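Balel board set, teleop demos

Hi! I'm Iida Kettunen and I put this set together over one very long August, mostly on tea and stubbornness. It's 11 sessions of me driving a two-armed robot by remote control, putting parts onto the Balel workboard and taking them off again. There are 2592 clips, and each one has the head camera video plus joint readings for both arms and both hands.

I keep the tabletop and backdrop dark so the board stands out (my old Zellar recordings were all glare, sorry to anyone who used them).
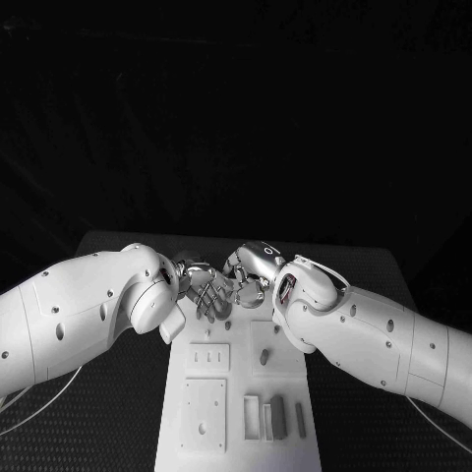
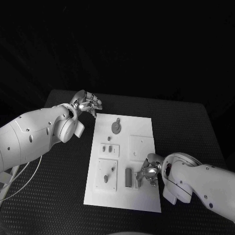
Head camera views of the workboard. First: the two hands close together over the far end. Second: right hand on the narrow white piece next to the gray block.

To load it, unpack the archive and point the Kinnunen reader at the top folder. Clips marked "redo" are ones where I fumbled and tried again. I left them in on purpose, they're great for training recovery!

Known problems: in session 3 the hand readings lag the video by about 2 frames, and I haven't fixed it yet. If you have a patch, send it to the Ukau tracker and I'll merge it.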